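From: Cadi Meredith
To: Iston small sellers list
Subject: Re: Yurt method, has anyone tried it?

Biljana Golob wrote:
> I sat through the free webinar on Friday and came away impressed.
> The Yurt guy says he built a list of 2,631 buyers in 12 weeks
> with one squeeze page and a giveaway. The full course is 49 dollars
> until midnight. Is anyone here in?

Biljana, I'd hold on to the 49 dollars for now.

I watched the replay. He says "buyers" at the start, and by the second half they have turned into "subscribers." Those are different people. If you give away a free thing you get a list of folks who like free things. I ran a giveaway like that for my Sanine shop page and got eight sales out of it, two of them to my cousin.
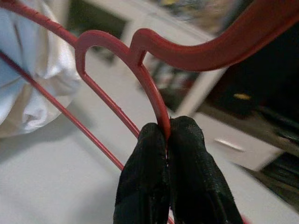
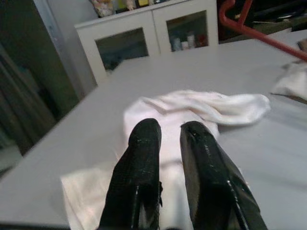
Also, the midnight deadline. I opened the page again the next morning and the clock had started over. Maybe it's a glitch – but then I'd want to know why a guy selling page design can't fix his own page.

What I'd ask him before paying: how much did he spend on ads, and how many people asked for a refund? I put both questions in the chat and got a link to the checkout.

If someone from the Kirkurbridge group has paid for it and made their money back, I'd like to see the numbers.

Cadi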